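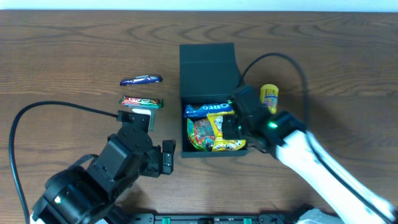

Mailing snacks overseas: what do you put on the customs form?

Posted in Shipping and Mail, September 9, 2023

hparsa
I send a box to my cousin's kids every few months. In July one came back after 14 weeks with a sticker saying the contents line was incomplete. I had written "food gifts." Do I have to list every item? The form only has room for three lines.

fagerlund
Yes, list them. "Food gifts" gets bounced a lot. Write cookies, chips, candy, with a weight and a value for each.

Virnitz_Mail
I disagree. I've written "packaged snacks" on 20 parcels and never had one returned. It depends on the country and who opens it. Listing every bag just gives them more to question.

fagerlund
Depends on the country, sure, but hers already came back once. I wouldn't try the same thing twice.

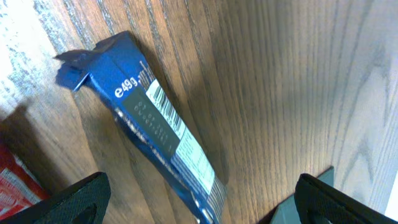

hedvig_k
Weights are where people trip up. Customs wants net weight per item and then the gross weight of the whole parcel, and those are two different boxes on the form. You don't need a scale for the first one. It's printed on the wrapper, like the 49g on the blue one, near the barcode label. Add those up and write the total. Weigh the packed box for the second.

hparsa
I put the same number in both. That could be it.

humurard
It could, but they usually fix that at the counter. My bet is still the description.

Virnitz_Mail
Counter clerks fix nothing where I live. Also check whether meat or dairy fillings are allowed. Jerky will get the whole box held.

hedvig_k
Agree on the jerky. For the value, put what you paid. Don't write zero because it's a gift. 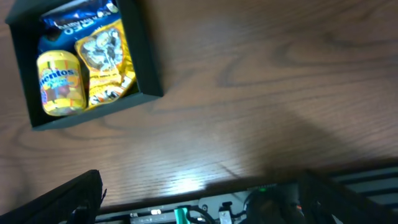
And pack it tight. Chips get crushed if there's space for them to slide around. I fill gaps with paper.

humurard
I'd use a smaller box instead of paper. Paper adds weight, and going 3 grams over the limit cost me the next price band.

hparsa
OK, I'm going to list each item with its own weight and resend. I'll skip the jerky. Does a card inside need to be listed?

fagerlund
I never list the card.

hedvig_k
I do. "Greeting card, 1." Takes two seconds.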